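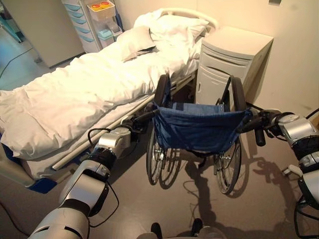

4.3 Closed-chain control with two handles

Once both grippers are closed on the push handles, the arms and the wheelchair form a loop, and the loop has opinions. Two rigid arms holding two points on a rigid object would be a textbook problem. A folding wheelchair is a rigid object only in the brochure. Its side frames slide toward and away from each other on the cross-brace, its backrest is a piece of cloth, and its handles agree on a heading about as often as the authors do.

Our first controller, inherited from the Domari stack, planned a path for the midpoint between the handles and derived both wrist poses from it by a fixed offset. This is correct for a tray. With the chair it produced a slow argument between the arms, in which the left corrected for a width the right had just changed. We replaced the fixed offset with a single extra state, the handle spacing w, estimated online from the two wrist poses. Motion of the midpoint is tracked stiffly. Motion along w is left compliant, with a weak spring toward the last value at which both wrists reported low force. The compliance loop runs at 500 Hz and the planner above it at 50 Hz, and the two exchange nothing except the reference pose and w.

Folding and unfolding then need no separate mode. The planner asks for a new w, the spring rest length moves, and the chair complies or it doesn't. If the force along w passes 60 N, the controller stops, holds, and hands the matter back to the task layer, which in early versions responded by asking again more firmly. We have removed that behavior.

Tight spaces are handled by the Jevemcombe planner with one change. Its original collision model treated the chair as a box, and a box of that size does not fit between a bed and a cabinet under any heading we could find. We use two thin slabs for the wheels and a third, deformable one for the seat, all three tied to w. The bed rail enters as a line with a margin. Bedding is ignored below the rail height, a choice we defend on grounds of speed and regret on grounds of blankets.
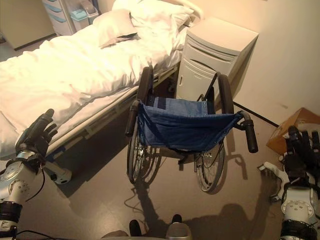
Figure 2. Folded wheelchair standing between the bed and the bedside cabinet, with both hands clear of it.

4.4 Recovering the chair pose after release

With the hands off the chair, w is no longer measured and has to be seen. The Hitia detector we started from was trained mostly on open chairs photographed from the side -- chairs for sale, in short. Given a folded one from the front and slightly above, as in Figure 2, it tended to report two bicycles. Spokes are persuasive.

We therefore fit the wheels first, as a pair of ellipses sharing a floor plane, and look for the push handles only in the region the wheels allow. The seat fabric is masked out. It sags differently after each fold, and a fit that includes it will happily tilt the whole frame to explain a crease. Shadows were the larger nuisance. The robot's upper body and arms throw a shadow across the floor that moves when the robot does, and an early edge-based version tracked it with great confidence. Projecting the arm model onto the floor and down-weighting edges inside that outline removed most of these errors, at the cost of some 2 ms per image.

The remaining failures come from the handles. Black rubber against dark tire gives the fit little to work with, and when a handle is hidden we take its position from the wheel fit and approach with the hand open wider than needed. The Ó Ceallaigh grasp library supplies the closing motion without modification. Contact is confirmed at the wrist before w is trusted again, and until then the controller in Section 4.3 stays off.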